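# Irkutdale Libraries website redesign: progress report

2021-07-07 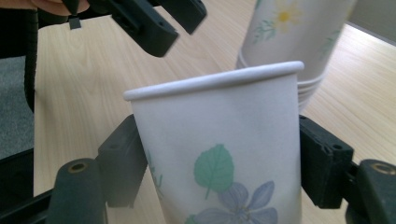
Ivone Dantas wrote back on the last report to ask whether the type had been settled yet, and whether, if it had, she could please stop receiving specimens of the letter g. It has, and she can. Her other note was that the report ran long and buried the money. The money is now in the first section, and the length we have tried to do something about.

## Money

Of the second installment, everything budgeted for design has been spent and the line is closed. The accessibility testing line is untouched apart from a deposit of 600 dollars to the testing lab in Skeltden, which holds our dates. Font licensing came in at 404 dollars for the year, covering the main site and the events site. We had set aside more than that, on the theory that anything with "enterprise" in the name of its price tier would cost more than that. We'd like to move the difference to photography, if that's allowed under the grant terms. Please tell us if it needs a form.

No other changes between lines. We don't expect to ask for more.

## Type

We chose Caldeira for headings and Ellard for everything else. The route there was not direct. The first round of headings was set in a geometric sans that looked very handsome on the word "Discover" and fell apart on "Interlibrary Loan Policy," where the capital I and the lowercase l stood next to each other like a pair of identical twins refusing to be helpful. Library websites contain a great many I's and l's. We should have thought of that before the mood boards.

Caldeira has a serif on the capital I and a little tail on the lowercase l. It also has real small caps, which we are using in one place, the catalog call numbers, and which the cataloging staff have noticed and approve of. Ellard is plain. It reads well at 17 pixels on an old phone, which is how a good share of patrons will meet it.

Body text is now 18 pixels on desktop and 17 on mobile, with a line height of 1.55. Line length tops out at 68 characters. The old site went the full width of whatever screen it found itself on, so that on the big monitor in the Skeltden branch a paragraph of the fines policy was a single line you had to walk along.

## Color

The old palette had 4 blues. Each had been added by a different contractor and each was described in the old style guide as "the blue." Two of them failed contrast on white at body size. We kept the darkest, adjusted it slightly, and retired the others. Links are underlined again. There was some resistance to this on the grounds that underlines look dated, and then a round of informal testing in which people could not find the links, and then there was less resistance.

The accent color is a warm rust, used for the one main button per page and for closures. It is not used for anything else. We've already had a request to use it for something else.

Dark mode is not in scope. We mention it because it has been asked for in three separate meetings and we would like to have written that down somewhere.

## Home page

The carousel is gone. For the record, it had five slides, and the analytics we inherited suggest that the fifth was mostly seen by the person who made it. In its place is a search box, the hours for today, and a short list of what's on this week. The search box is large. Somebody at the review called it "aggressive," so it is now slightly less large.

Hours were the hardest piece, which surprised us and did not surprise any of the branch staff. Every branch keeps different hours, two of them change in summer, and one closes for lunch in a way that is widely understood locally and written down nowhere. The hours block now pulls from a single spreadsheet that branch managers can edit. It shows "Open until 6" or "Closed, opens 10 tomorrow" in words, with no little green dot. The dot tested badly with people who can't tell it from the little red dot.

News has moved to its own page. The home page shows the latest headline only, and only if it's less than a month old. This has had the side effect of making it obvious when there is no news.

## Content

The inventory is finished. The old site had 2439 pages. We had been told to expect fewer. Among them were a complete summer reading program that predates most of its current participants, eleven versions of the meeting room form, and a page titled "test2" that ranks well in search for reasons we haven't been able to work out.

Each page has been marked keep, rewrite, merge or drop. Drop is the largest pile by a distance. Branch managers have had the list since the start of the phase and most have returned it, some with annotations. The local history pages are all being kept — they're well written, people link to them, and the person we proposed trimming them to gave us a look.

Rewriting is going slower than planned. The policy pages were drafted by lawyers and then edited by people who were afraid of the lawyers, and getting them into everyday words means sending each one back for approval. The average turnaround is long. We've started sending them in small batches, since a big one seems to sit on a desk until it becomes part of the desk.

## Components

The pattern library is built and in use. It has buttons, form fields, alerts, cards, the hours block, the event listing and a table style that survives being looked at on a phone. The event listing was rebuilt twice. The first version assumed an event has one date, one place and one audience. Toddler story time has none of these things.

Forms are in better shape than we'd hoped. Labels sit above the fields and stay there. Error messages say what went wrong and what to do next. The library card application used to ask for a fax number; it has stopped.

We have not built a mega menu. There was a drawing of one. The main navigation has five items, agreed after a card sort with patrons at two branches, and the item that staff were sure no patron would understand ("Using the Library") was the one patrons put the most cards under. We're leaving it alone.

## What's late

Photography is late. The plan was to shoot in four branches and we've managed one, Irkutdale Central, where the light was good and the elevator was out. Until the rest is done the branch pages will carry a plain color block in place of a header photo. They look fine. There's a risk they look fine enough that the photos never get taken.

The Spanish and Portuguese versions are late by the same amount as the policy pages, for the obvious reason that you can't translate a page that's still on a desk. The templates have been checked with longer text and hold up, apart from one button that wraps to two lines in Portuguese and looks slightly embarrassed. We'll fix the button.

Catalog search styling depends on the vendor, who has given us access to a style sheet and a warning. We can change the fonts and the colors. We can't change the layout, and the layout is the problem. Expect the catalog to look like a well-dressed version of itself.

## Next

Accessibility testing in Skeltden comes first, with screen reader users and with people who use magnification. We've kept time free afterward for fixes, because there will be some. The remaining policy pages go out for approval in the same period, in batches.

After that is the soft launch, with the new site running beside the old one and a banner on each pointing at the other. The banner wording is not final. The current draft is "Try our new website," and one reviewer has asked what happens if they'd prefer not to.

## Needed from you

- A yes or no on moving the font savings to photography.
- A name to send the accessibility report to. The address in the grant letter bounces.
- Comments on the home page, if there are any. The link is the same as last time and so is the password, which we know is a bad one.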